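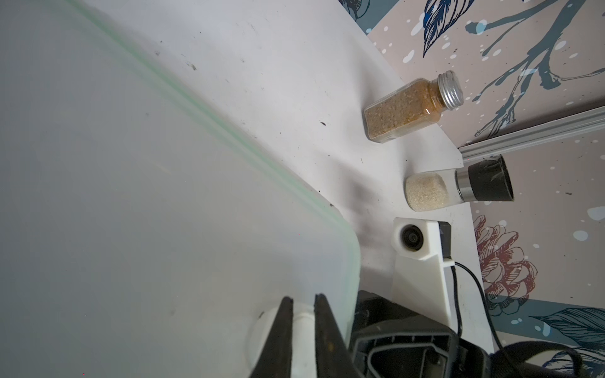

Spice storage, second attempt: one box, two jars, and a lid problem

The first attempt was a drawer. It was abandoned in March because anything taller than a salt shaker had to lie flat, and jars lying flat in a drawer roll every time the drawer is opened. I logged the drawer for 26 days before giving up on it.

The second attempt uses a translucent plastic box on the tabletop. Mine is a Kurnex, bought secondhand without its label, so I can't give the model. The plastic is frosted enough that you can tell something is inside but can't read what it is. I consider that acceptable for a box that holds two or three items and unacceptable for one that holds ten.

Jar shape matters more than I expected. A rectangular jar with a screw cap stays where it is put, even on its side. A cylindrical grinder does not, and the head is wider than the body, so it rests at a slight angle and turns around its own heavy end. In the box I stand both upright, grinder in the corner, rectangular jar against it. The flat face of the jar stops the grinder from moving. With the order reversed the grinder leans out and catches on the rim.

Coarse spice goes in the screw-cap jar and pale seeds go in the grinder. Seeds with a lot of oil clog a ceramic head after a while. I clear mine by running a spoonful of dry rice through it on the widest setting, then discarding the rice.

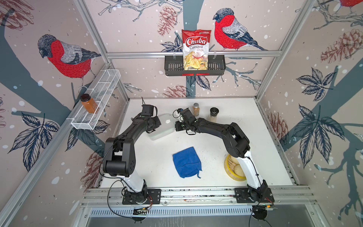
Prydderch Home Storage Club - member pages

Other things that share the table, with notes:

Cloth. Blue, folded into a rough square. It lives in the middle because that is where spills happen. I tried hanging it and stopped wiping the table, so it went back.

Basket for crackers. Round, yellow, woven. A woven basket lets crumbs through, and the crumbs then sit under it until it is lifted. Lift it daily or put a plate underneath.

Wall basket, black metal, on the bar at the back. Currently holding the Chuba Cassava Chips. A tall bag stands up well in it and the front stays readable. Small packets are a different matter - they slide down and have to be fished out.

Wire shelf basket, white, left wall. This takes the larger spice jar with the black lid. I refill the small jars from bigger ones, so the bigger ones can be farther from hand. Refill over the box, lid off, and the spilled grains collect in one place.

The bullfinch wallpaper was chosen before any of this and has no storage function. It does hide turmeric fingerprints better than plain paint did.

The white tabletop hides nothing. Dark specks show up on it within a day of cleaning. Dish soap and warm water remove most of them; the scuffs stay. I tested the Cidden cleaning paste on a corner and it left a dull patch, so I would not use it on a glossy surface.

Still open: whether the box should keep its lid. With the lid on, every use of the grinder takes two extra movements. With it off, dust gets in. I am running it without until July and will post the result on the club page, under the same heading as the drawer.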